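Robot Learning from Demonstration, handout for session 5
Mitwood course, practical strand. Revised Aug 8, 2019

Bring this to the session, the slides won't have all of it. Read the Preldale notes first if you missed last time, otherwise the bit on alignment makes no sense.

What we're after

Teach a two-armed robot a small handling job from human demonstrations. No robot in the loop while you record. A person holds one gripper in each hand, does the job, and we log where the grippers went, how wide the jaws were, and what the cameras saw. Robot later tries to do the same from its own cameras.

Why bother? Teleoperation is slow and tiring. With hand-held grippers people move more or less as they normally would, and you still feel the contact through the fingers. Cost: you now have to work out afterwards where each gripper was, and check the real arm could have got there at all.

The task this term is phones and phone cases. Thin, smooth, easy to drop, awkward to pick up off a flat surface. Also the camera end and the plain end are different so orientation matters and you can't cheat.

Two kinds of view

Wrist view: camera sits on the gripper, so the fingers stay in more or less the same place in the picture and the world moves round them. Good for the last few centimetres. Poor for anything off to the side. Note how small the target gets at the start of a reach, a black phone against a black backdrop is a rotten thing to find from across the table, and that's the setup you'll be training on.
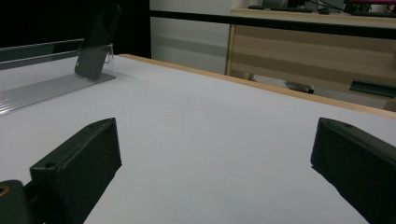 Page 34

Overhead / head view: sees both hands and most of the bench. Good for planning, which hand goes first, which way round the case is lying. Bad when a hand covers the thing you care about, which happens all the time.

Use both. In the Requena comparison the wrist-only policy did fine once the jaws were close but wandered on the approach. Head-only had the opposite trouble, got to the right place and then closed on nothing. Both together was better than either one, though less than we'd hoped, see below.

Getting the gripper pose

Markers on a flat plate on top of each gripper. The tracker needs several dots visible at once and needs to know which plate is which. Tilt your wrist too far and you lose it. Short gaps we fill in by interpolation, longer ones we throw the demonstration out. Don't be tempted to keep a nice looking demo with a hole in the middle, the policy learns the hole.

Marker frame to finger tip is a fixed offset, measured once per gripper. If a finger is taken off and refitted, measure again. A small error here shows up as the robot closing just short of the edge, every time, and you will waste a day blaming the network.

Clocks. Cameras and tracker don't start together. We line them up by tapping the jaws shut twice at the start of each recording. Please do the taps. A late camera looks alot like a bad policy.

What counts as a demonstration

One go, start to finish, both hands clear of the work at the start and at the end. Fumbles are allowed if you recover from them. In fact keep those, recoveries are the most useful thing in the set. Not allowed: putting a gripper down and using your fingers, or a second person reaching in.

Vary the start. Lay the case at a slant, turn it end for end, shift it towards one hand. If every demo begins square to the table the policy will only ever work square to the table. Grip by a corner sometimes and by the long edge other times.

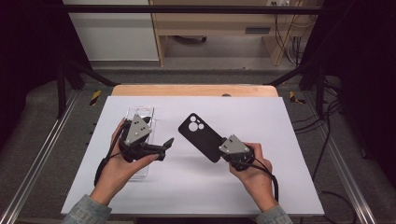
Left hand and right hand should not always have the same job either. We had one early batch where the right did all the gripping and the left just hovered, and the trained policy hovered beautifully. Swap over part way through.

Result so far

3106 demonstrations after cleaning. 4 people recording, at our bench and at Rendetbridge. Trained on our bench only, tested on our bench: good. Same policy at Rendetbridge: much worse, mostly on the approach, hardly at all on the grasp itself. Fits what we said about the two views, since the head view changes most from one room to another and the wrist view least.

Mixing both sites in training closed most of the gap. Simply adding more from one site didn't. So spread matters more than size here, at least for this task. Don't quote this as a general law, it's one task and one kind of gripper.

Still open:
- does cropping the head view to the work surface do the same job as a second site? March runs were inconclusive, seed to seed spread too big
- how much of the benefit is the people and not the rooms. We never seperated the two
- force. We log jaw width only, so a firm squeeze and a light touch look identical on a stiff object

For next time

Take one recording from the shared folder. Plot jaw width against time and mark where you think contact starts, going by the plot alone. Then watch the wrist video and mark it again. Bring both, with the difference between them, and a sentence or two on which you'd trust. Pairs fine, one sheet per pair.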